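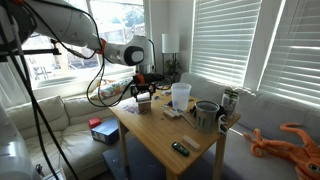

Mit dem Nachmittagsschiff nach Sumevden

Die Insel liegt weit draußen in der Ostsee, hat 500 Einwohner und keinen Flugplatz. Wer im September hinfährt, teilt sich das Schiff mit Lebensmitteln, Post und Baumaterial. Ein Besuch nach dem Ende der Saison.

29. Juni 2018

Der Anleger der Reederei Brolix ist schlecht ausgeschildert. Vom Bahnhof aus geht man an der Rückseite des Fischmarkts vorbei, über die Gleise der Hafenbahn und dann an einem langen Zaun entlang, bis ein weiß gestrichenes Häuschen kommt, in dem die Fahrkarten verkauft werden. Es gibt dort einen Wartestand mit Dach, eine Bank und einen Automaten für Kaffee. Reservieren muss man nur für Autos, und die wenigsten Besucher bringen eins mit.

In der Hauptsaison legt das Schiff zweimal am Tag ab. Vom ersten September an fährt es nur noch am Nachmittag, und bei starkem Ostwind gar nicht. Wer die Überfahrt plant, sollte deshalb auf dem Rückweg Luft lassen und keinen Anschlusszug buchen, der sich nicht umtauschen lässt. Auf der Tafel am Häuschen steht in kleiner Schrift, dass die Reederei für versäumte Züge nicht aufkommt. Bei unserer Rückfahrt haben zwei Ehepaare diesen Satz erst gelesen, als das Schiff schon einen halben Tag Verspätung hatte.

Die Überfahrt dauert vier Stunden. Unter Deck stehen feste Tische, an denen die Insulaner Karten spielen oder schlafen. Oben sitzt man auf Holzbänken hinter dem Schornstein, wo es halbwegs windgeschützt ist, dafür riecht es nach Diesel. Die Küche verkauft Erbsensuppe, belegte Brote und eine Art Zimtschnecke, die nach der ersten Stunde ausverkauft ist. Mobilfunk gibt es bis kurz hinter der Fahrwassertonne, danach lange nicht mehr.

Gegen Abend taucht zuerst der Leuchtturm auf, dann der Wald, zuletzt der Ort. Sumevden ist flach, der höchste Punkt ist eine Düne am Nordende. Die Häuser stehen dicht um den Hafen, weil der Rest der Insel früher zu nass zum Bauen war. Erst mit den Entwässerungsgräben kamen die Höfe im Süden dazu, von denen heute noch einige Schafe halten.

Ein Gästehaus mit Werkstatt

Wir haben im Gästehaus Lashari übernachtet, einem langgestreckten Bau aus rotem Backstein, der bis in die achtziger Jahre als Netzlager diente. Aqeel Bukhari führt es zusammen mit seiner Schwester. Er hat in Hamburg Hotelfach gelernt und kam als Saisonkraft auf die Insel, für einen Sommer, wie er sagt. Als das Netzlager zum Verkauf stand, fragte ihn der damalige Hafenmeister, ob er Interesse habe. Bukhari hatte wenig Geld und keine Ahnung von Backstein. Er kaufte trotzdem.

»Den ersten Winter habe ich mit einem Heizlüfter in der Küche verbracht«, erzählt er. »Oben fror das Wasser in den Leitungen. Danach wusste ich wenigstens, wo die Leitungen liegen.«

Das Haus hat 18 Betten, verteilt auf Doppelzimmer und einen Schlafraum unter dem Dach. Die Zimmer sind einfach: Bett, Schrank, Waschbecken, ein Fenster zum Hafen oder zum Garten. Die Gartenseite ist die ruhigere, denn die Kühlwagen am Kai laufen die Nacht durch. Duschen liegen auf dem Flur. Fernseher gibt es keine, und das Internet reicht zum Abrufen von Nachrichten. Wer im September kommt, zahlt deutlich weniger als im Juli und bekommt abends mit etwas Glück einen Platz am Küchentisch der Familie. Frühstück ist bis zehn, danach wird abgeräumt, auch wenn noch jemand sitzt.

Hinter dem Haus liegt die alte Werkstatt. Dort verleiht Bukhari Fahrräder, schwere Modelle mit Rücktritt, an denen wenig kaputtgehen kann. Gangschaltungen hatte er früher auch, aber der Sand setzte ihnen zu, und Ersatzteile brauchen vom Festland ihre Zeit. Für die Insel reicht ein Gang völlig aus, solange man gegen den Wind nicht stolz ist und absteigt.

Einmal herum

Der Weg um die Insel ist 18 Kilometer lang und lässt sich an einem halben Tag fahren. Zu Fuß braucht man einen ganzen. Wir sind gegen den Uhrzeigersinn gefahren, was sich bei Westwind empfiehlt: Das offene Stück am Weststrand liegt dann am Ende, wenn der Wind meistens nachlässt.

Vom Hafen geht es zunächst auf Asphalt nach Süden, an den Schafweiden entlang. Die Gatter muss man selbst öffnen und hinter sich wieder schließen. An einem der Höfe steht ein Schrank mit Eiern, Honig und gestrickten Socken, bezahlt wird in eine Dose. Dahinter beginnt der Sandweg, der nach Regen besser zu fahren ist als bei Trockenheit.

An der Ostseite liegt das Moor. Ein Bohlensteg führt hindurch bis zu einer Plattform, von der aus man im Herbst die Kraniche sehen kann, die hier auf dem Weg nach Süden Rast machen. Die beste Zeit ist die Stunde vor Sonnenuntergang. Fahrräder bleiben am Anfang des Stegs. Im Frühjahr wird der hintere Teil gesperrt, wenn die Vögel brüten, im September ist alles offen.

Nördlich davon wird der Wald dichter. Es sind Kiefern, nach dem Krieg in Reihen gepflanzt, inzwischen vom Sturm an vielen Stellen gelichtet. Mitten darin steht ein Schutzhäuschen mit einem Tisch. Wasser gibt es dort nicht, man muss es mitnehmen, und auch sonst gibt es auf der ganzen Strecke nach den Höfen nichts mehr zu kaufen. Wir hatten uns auf eine Imbissbude am Leuchtturm verlassen, die in unserem Reiseführer stand. Sie war mit Brettern vernagelt, und den Brettern nach schon länger.

Der Leuchtturm selbst kann bestiegen werden, wenn die Tür offen ist. Feste Zeiten gibt es außerhalb der Saison nicht. Von oben sieht man die ganze Insel und bei klarer Luft einen schmalen Streifen Festland. Die Treppe ist eng und hat auf den letzten Metern nur auf einer Seite ein Geländer.

Das Café am Fähranleger

Nach der Runde landet jeder früher oder später im Dondik. Das Café liegt gleich am Anleger in der ehemaligen Zollstation und ist das einzige Lokal, das ganzjährig geöffnet hat. Miroslava Didenko hat es vor Jahren übernommen, als der Vorgänger in Rente ging. Sie backt selbst, kocht mittags ein Gericht und verkauft nebenbei Briefmarken, Batterien und Angelscheine.

Im Sommer, sagt sie, kämen viele Gäste nur für die Stunden zwischen zwei Schiffen. Sie trinken Kaffee, laufen bis zum Strand und fahren wieder ab. »Die fragen mich dann, was man hier machen kann. Ich sage: hierbleiben. Das hören sie nicht gern, weil sie kein Zimmer haben.«

Im September ist das anders. Dann sitzen vormittags die Fischer am Fenster, mittags die Handwerker, die auf Baumaterial warten, und nachmittags, wenn das Schiff gemeldet ist, das halbe Dorf. Didenko führt eine Liste mit den Bestellungen, die mit der Fähre kommen, denn der Laden im Ort hat nur noch am Vormittag auf. Wer etwas Bestimmtes braucht, eine Sorte Tee oder ein Medikament gegen Reiseübelkeit, sollte es vom Festland mitbringen.

Zu essen gab es bei unserem Besuch Hering mit Bratkartoffeln, am Tag darauf Borschtsch nach einem Rezept ihrer Großmutter, mit viel Dill und einem Stück Rindfleisch darin. Dazu dunkles Brot. Fleischlos geht auf Nachfrage, am besten am Abend vorher. Karten werden nicht angenommen, und der Geldautomat an der Gemeindeverwaltung war in der Woche, in der wir dort waren, außer Betrieb.

Was bleibt von der Saison

Die Inselgemeinde hat in den vergangenen Jahren mehrmals darüber gestritten, ob sie mehr Gäste will. Ein Investor wollte am Weststrand eine Ferienanlage bauen, mit eigenem Bootssteg. Der Plan wurde zurückgezogen, als klar war, dass das Trinkwasser nicht reicht. Seitdem gilt eine Obergrenze für neue Ferienwohnungen. Bukhari findet das richtig, obwohl er selbst gern angebaut hätte. Didenko hätte nichts gegen ein zweites Lokal, schon damit sie einmal im November Urlaub machen kann.

Beide reden lieber über das Schiff. Der Vertrag der Gemeinde mit Brolix läuft aus, und ob die Fähre im Winter weiterhin täglich fährt, ist noch nicht entschieden. Für die Gäste wäre das ein Ärgernis, für die Schulkinder, die ab der siebten Klasse aufs Festland ins Internat gehen und an freien Tagen nach Hause wollen, deutlich mehr als das. An der Tür des Dondik hing eine Unterschriftenliste, auf der sich auch Urlauber eingetragen hatten.

Am Abreisetag blies es aus Osten. Das Schiff kam nicht am Nachmittag, sondern spät am Abend, und wir saßen mit unseren Taschen bei Didenko, die irgendwann anfing, die Stühle hochzustellen, unsere aber stehen ließ. Als die Lichter hinter der Mole zu sehen waren, zogen alle ihre Jacken an und gingen hinaus, um beim Ausladen zu helfen.

Anreise und Hinweise

Hinkommen: Mit der Bahn bis zum Hafenort, von dort zu Fuß zum Anleger der Reederei Brolix. Abfahrt ab September nur am Nachmittag. Bei Ostwind am Vormittag am Fahrkartenhäuschen nachfragen.

Übernachten: Gästehaus Lashari, ganzjährig außer im Januar. Bettwäsche ist im Preis enthalten, Handtücher kosten extra. Hunde nur nach Absprache.

Essen: Café Dondik in der alten Zollstation. Warme Küche mittags, Kuchen bis zur Abfahrt des Schiffs.

Mitnehmen: Bargeld, Windjacke, Taschenlampe. Die Straßenbeleuchtung endet hinter der Kirche.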